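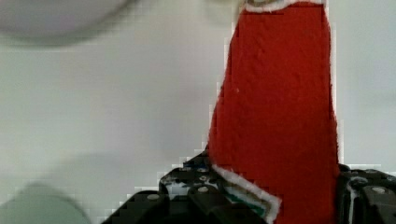

El fieltro no se deshilacha, y por eso empezamos el taller con él (¡y porque perdona casi todo!). Antes de cortar, pasad la mano por la pieza y buscad hacia dónde va el pelo. Luego mirad el borde: un ribete blanco y peludo como el de esta tela roja se come las puntadas, así que apartad el pelillo con la aguja antes de cada una. Yo uso hilo doble – manías mías.

Para los ribetes con franjas, hilván primero, siempre. Van en diagonal y se tuercen enseguida. En el patrón Busus dejad 2 cm de margen.

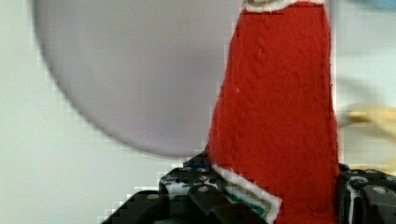 Fig. 2. Tela roja con aspecto de fieltro y ribete de franjas doradas, verdes y verde azulado.

Para el próximo día: hilo rojo, alfileres y la hoja 5.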